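Can a machine fold jumpers yet, or am I wasting my time looking?

Asked by Tolera Wolde in Home and Laundry, 24 Jun 2021

I do the washing for a house of six and the folding is what takes the time. The washer and dryer look after themselves. I have read for years that a folding machine is nearly ready and I would like to know if there is one I can buy. Shirts I can hang up. It is the knitwear that fills my evenings, all long sleeves and round necks, and each one has to be laid out before I can start.

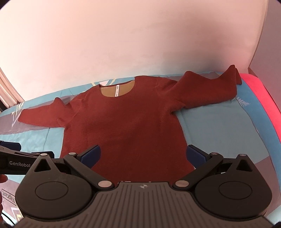
2 answers

Tsion Lemma
Member, Dasport

Short version: no, not for a normal house.

I worked for a commercial laundry in Dasport until February. We had a folding line for sheets and towels and it was good at them. A sheet is a rectangle and somebody feeds it in by the corners. We tried jumpers on it for 11 days and gave up. They had to be laid flat by hand first, and by then you have done most of the job.

The folding is the easy part. A machine can be told to bring a sleeve across and turn the hem up. What it can't do well is start from a heap. Once a knit is bunched up, the sleeves can be anywhere inside it and the creases look like edges. You or I would give it a shake and feel for the shoulders. For a gripper every lump is a new problem, and two grippers have to agree on where to take hold.
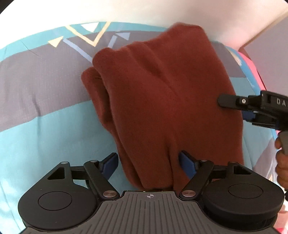

What the machines manage so far

Sheets, towels, pillowcases: yes, in a big laundry, with a person feeding them in.
T-shirts and shirts: some machines will do it if you clip each one on yourself. Slow.
Jumpers and fleeces: I have seen it done in a demonstration, one at a time. I would not pay for it.
Socks: no idea, we never did them.

The other trouble is thickness. Close two fingers on a fleece and you may have one layer or you may have three, and it looks much the same from outside. Lift it and the rest hangs down in whatever shape it likes. People are working on this with soft pads on the fingers and plenty of practice grips. I think it will come, but I would not wait for it with a basket full.
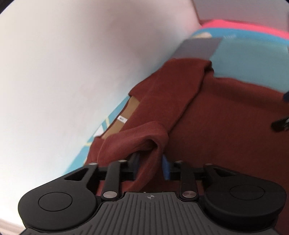
Photo: Tsion Lemma

If you want to save time now, get a plastic folding board. You still lay the jumper out yourself but the folds go quicker and they come out the same size. Mine was from the market in Claminton and has lasted well.

stisdale545
New member

agree with above. my brother in law bought a folding thing for shirts, it jammed on anything with a thick cuff and he sold it on. just roll your jumpers and put them in the drawer, they don't need folding

Tolera Wolde
Thanks both. Will try the board. Rolling doesn't work for me as the drawers are too shallow.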